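La pinza que no soltaba: lo que aprendimos en la mesa de las bolsas

Quienes leyeron el boletín de diciembre recordarán que cerramos el año muy contentos con la celda de Isier. Habíamos empezado con las bolsas de tela, que son bastante más caprichosas que las cajas de Prunley (una caja, al menos, tiene la cortesía de quedarse con la misma forma de un minuto a otro), y las primeras tandas salieron tan bien que alguno ya estaba pensando en el siguiente pedido. Pues bien, toca contar también lo otro, con calma y sin esconder nada, porque varios de ustedes nos han escrito preguntando por qué la celda estuvo parada y merecen una respuesta algo más completa que la notita que pegamos en la puerta.

Fue a media mañana, en plena prueba de sujeción. La tarea es sencilla de explicar: un brazo sostiene la bolsa por el borde de arriba, el otro se acerca por el costado, la toma y entonces el primero suelta. En un ensayo el brazo derecho no soltó. El programa había dado la orden de abrir, la pantalla decía «abierta» y la pinza seguía cerrada sobre la tela. El izquierdo, que se fiaba de la pantalla como nos fiábamos todos, empezó a retirarse con la bolsa agarrada. Se oyó un tirón, se descosió un asa y Katherine Castaño, que estaba a dos pasos, pulsó la parada de emergencia con una rapidez que le seguimos agradeciendo.

No hubo heridos, y eso va por delante. Pero al revisar el registro vimos que entre la orden y la parada alguien había acercado la mano para desenganchar la tela, con los brazos todavía con corriente. Lo hizo con la mejor intención del mundo, como lo habríamos hecho muchos, y por eso mismo preferimos no dar nombres y hablar del procedimiento, que dejaba la puerta abierta a una cosa así.

Jennylyn Salazar se pasó la tarde entera, y buena parte de la siguiente, repasando 3,324 ciclos guardados. Encontró 25 en los que la pinza derecha había tardado más de lo normal en abrirse, todos con bolsas y ninguno con cajas. La explicación, según ella, es doble. Por un lado, la tela se mete entre los dedos y los frena. Por otro - y aquí está lo que de verdad nos preocupa - el sistema daba por hecha la apertura en cuanto enviaba la orden, sin comprobar dónde estaban los dedos. En Vekar, que nos hace el mantenimiento, confirmaron la lectura de Jennylyn y nos mandaron una corrección que ya está instalada.

Desde entonces hemos vuelto a la mesa despacito, a un 40 por ciento de la velocidad habitual y con una sola bolsa cada vez. El brazo derecho sujeta arriba, el izquierdo llega con los dedos abiertos, y antes de cada relevo el programa espera a leer la posición real de las dos pinzas.
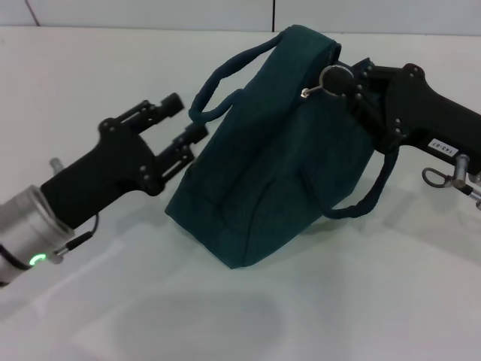

Qué cambia a partir de ahora

Si una bolsa se engancha, se pulsa la parada, se espera a que la celda quede sin corriente y solo entonces se mete la mano. Vale para todo el mundo, también para quienes llevamos años aquí y creemos que nos conocemos los brazos de memoria.

Si la lectura de los dedos no coincide con la orden, los dos brazos se detienen donde estén y avisan. Será un poco pesado los primeros días, lo sabemos, y pedimos paciencia.

Llevamos unos 80 relevos con la corrección puesta y todavía no queremos subir la velocidad. El equipo de Huaranga, que tiene una celda gemela, va a repetir la prueba con sus propias bolsas y nos pasará sus registros. Si alguien más ha notado aperturas lentas, aunque le parezcan una tontería, que le escriba a Jennylyn, que los está juntando todos.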